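Ticket 337: Shoe rack, staff changing room
Opened: 05/11/2018
Handled by: Ayuba Antwi, Osei Facilities Desk

Reported issue
Pairs are being separated on the three-level wooden rack. Shoes are to be stored as pairs, heels to the front.
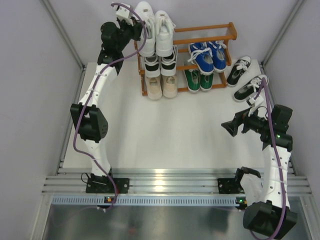 Action taken
The storage rule was reissued to all users of the room. Space remains at the right of the top level. 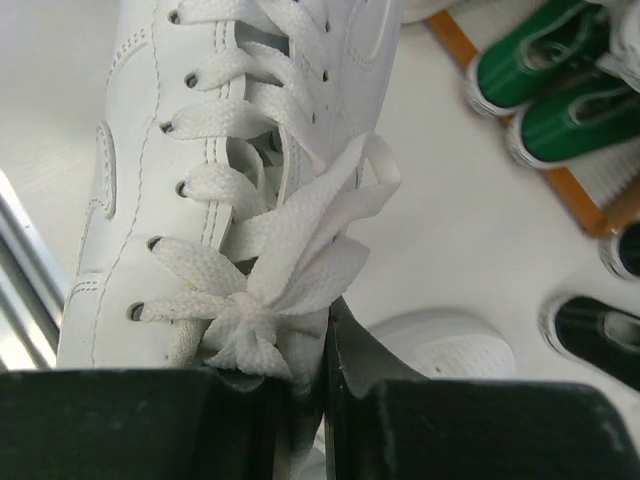
Laces are a related concern under this ticket. Long loops can catch on a neighboring pair when shoes are lifted out. A bow as full as the one on the white leather sneaker should be tucked in before storage.

Status: open, review in February.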